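Right, slide one, hi everyone. I'm going to rattle on about playing live music at weddings and work dos, because after 268 gigs as half of a cello and accordion duo I've got opinions!

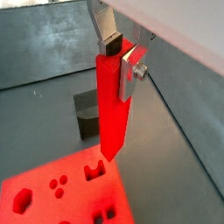
Set lists first. Ruben Verschueren (my other half on stage) likes them locked in, I like a bit of wriggle room. At Mandbridge we had four minutes to fill before the speeches and no tune to match. Picking one is like getting that long red peg to the board under it: you want the right shape lined up before you let go.

(Pause, sip of water.) 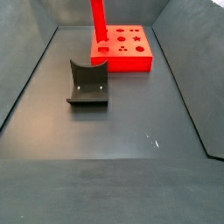
The red shape-sorter block, with its cut-out holes.

Next, sound checks. Ask the venue for two power points near the stage and get it in writing. Stendgate gave us one, behind the bar fridge.

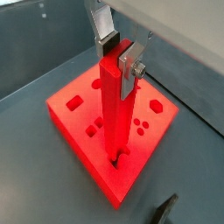

And bring your own extension lead, the long one, plus gaffer tape in a colour you'll recognise at pack-up. Questions now, then Liesbeth Verstraete on contracts.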